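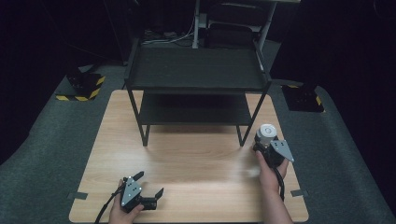 People who study politics for a living spend a lot of time on what voters believe. They spend less on what voters think is a fair way to divide something up, and I have come to think that second question explains more of the arguments I see.

Take the water bill fight in Murner. For decades every household in town paid the same flat fee. Then the council proposed meters. A retired couple with a small yard would pay less, a family of six would pay more, and the few people who fill pools every June would pay a lot more. On paper this was a dull piece of utility policy. The public hearing ran until close to midnight.

I sat through all of it. Very little was said about water. A man who had lived alone for years said he was tired of paying for other people's lawns. A mother of four said that children have to be bathed and that the town used to act as if it wanted children in it. Both of them used the word "fair" in nearly every sentence, and they meant different things by it. He meant that you should pay for what you take. She meant that everybody should carry a share of what everybody needs. Neither was being selfish in any simple sense. Plenty of people in the room spoke against their own wallets, including a pool owner who favored the meters and a childless woman who wanted to keep the flat fee.

Zdzisław Kalinowski, who taught me political theory and has little patience for tidy charts, used to call the first idea proportion and the second one membership. Under proportion, your reward or your bill follows from what you did. Under membership, it follows from who you are to the rest of us. He thought most adults hold both ideas and switch between them without noticing. A man may run his business by proportion and his dinner table by membership, and he would be shocked if you mixed them up. You don't hand your mother an invoice for the gravy.

If that is right, then a lot of political anger comes down to a disagreement about which room we are in. Is a town more like a business or more like a dinner table? Is a country? The left tends to say table when the subject is health care and business when the subject is carbon. The right will say business about welfare and table about military service. I don't say this to accuse anyone of hypocrisy. I do the same thing, and I suspect you do too.

The final vote in Murner went to a referendum, and the meters won, 1,283 to 1,084. That is a clear result, but it left roughly 1,000 people feeling that their neighbors had told them something unpleasant. The winners had trouble seeing this. They had saved water and cut bills for a majority of homes, and they kept bringing up the savings as if the savings answered the complaint. The complaint was about being turned from a member into a customer.

The council could have handled this better at almost no cost. Over in Citov, which went through the same change, every household got a basic amount of water for a low fixed price, and only the use above that was metered. Economists I know find this clumsy, and they have a point. It blunts the incentive to save at the bottom end. But it said to people, in the form of a bill, that the town still saw them as belonging to it. There was grumbling and then it stopped.

I can hear the objection that this is just window dressing, and that grown-ups should be able to look at the numbers. I used to hold that view. What changed my mind was noticing that the people who say so are nearly always on the side that just won. When they lose, on a school closing or a zoning change, they talk about being heard and being respected like anyone else does.

There is a harder objection. Talk of membership can be used to protect bad arrangements. The flat fee in Murner was a gift to heavy users, some of them well off, and they wrapped it in the language of community very comfortably. Any idea of fairness can be used this way. Proportion has its own abuse, where a person who started out far ahead describes the distance as effort. So I don't think either idea should win every time, and I distrust people who only ever reach for one.

What I would ask of a council, or a legislature, is modest. Before the next hearing, find out which idea of fairness each group is using, and write it down in words that group would accept. Put those statements at the front of the proposal, ahead of the cost tables. It would take a Saturday afternoon. Murner takes up trash collection in November, with the same choice between a flat fee and paying by the bag, and so far the draft has cost tables and nothing else.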